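Headset room
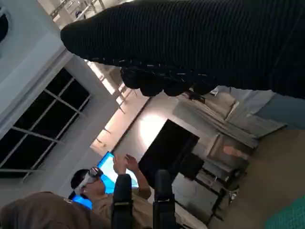

A headset room is an indoor space set aside for the use of virtual reality headsets by people who are standing or moving. The term is used mainly in schools, libraries and community buildings, where the room usually has other uses during the week. Participants may hold a controller in each hand or have their hands free. A person wearing a white headset may stand with both hands raised in front of the body and the fingers spread, with a bright blue screen behind, and this posture is the one that most affects how much space has to be left on each side.

Origin of the term

The expression was in local use at Zerkstead by the time Catalina Jara prepared her guide to shared rooms, in which it replaced the older "goggle room". Ignacio Insaurralde preferred "standing room" in his notes for the Fuentealba library, but the name was easily confused with seating arrangements and was dropped in November of the same year.

Layout

The floor is kept clear of chairs, bags and loose cables. The Zerkstead guide recommends a clear distance of 200 cm between one standing person and the next, and a limit of 8 people wearing headsets at one time. Doorways are left unobstructed and are not used as standing places. Where a wall has large windows, blinds are generally fitted for daytime use, as strong sunlight can damage the lenses of a headset left facing it.

Screens are often placed at the edge of the room so that those waiting can follow what is being shown. Jara advises against very bright displays in small rooms, while Kourosh Talebi, writing about the Skavstead rooms, considered them useful for supervision.

Clothing and care

Wide or heavy sleeves are commonly rolled back before a session. Knitted cuffs may slide over the fingers when the arms are lifted, which can interrupt hand tracking. Face pads are wiped between users, and headsets are stored with the lenses covered.

Use

A survey of rooms in the Alteo district, compiled by Abelardo Cusi and dated 1/25/21, listed 67 shared rooms, of which 7 were reserved for headset use alone. The remainder also served as classrooms, meeting rooms or workshops.

See also

Shared workroom
Display screen
Hand tracking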